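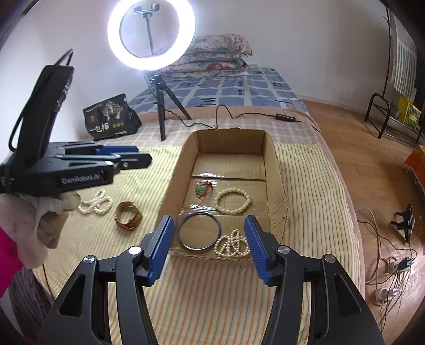 Stistside Neighbors list
Subject: Re: sirens on Karus Road last night??
2024-09-08

> Does anyone know what was going on by the Flaltenora building?
> Counted at least three engines and they had the road shut both
> ways. Smelled smoke in our yard till past midnight. Is the
> bridge open yet? I have to get to work.

Typing this fast, on my way out the door.

It was the Mutiso warehouse, the one behind Flaltenora, not Flaltenora itself. Fire started on the loading dock side, no word on cause. My brother in law is on the county crew and was there until 4. Nobody hurt. One firefighter got checked out for heat and went home.

Bridge is open, one lane. Karus Road is still closed from the feed store to the creek, they want 400 feet clear on the dock side while the wall gets looked at. Go around by the school, adds maybe 10 minutes. Do NOT try the gravel cut-through, there's hose all over it and a deputy sending people back.

Power: 109 houses were out when I checked at six. Ours came back, then went off again, then came back. If you're on the creek side and still dark call it in yourself, dont assume a neighbor did.

Water looked brown at our place this morning. Ran the cold tap in the tub for 14 minutes and it cleared. Town office says its just sediment from the hydrants being opened up and to hold off on laundry. No boil notice as of when I called.

Smoke smell is going to hang around, they're still wetting down hot spots and there was a lot of baled paper in there. Keep windows shut if it bothers you. Also somebody's brown dog was loose by the bridge, red collar, wouldnt let me near it. Reply to the list if its yours.

Meeting at the station is still on for the smoke alarm thing, same time. They have a few left of the ten year kind. Bring a ladder if you can spare one, theirs is bent.

Will post again if the road changes.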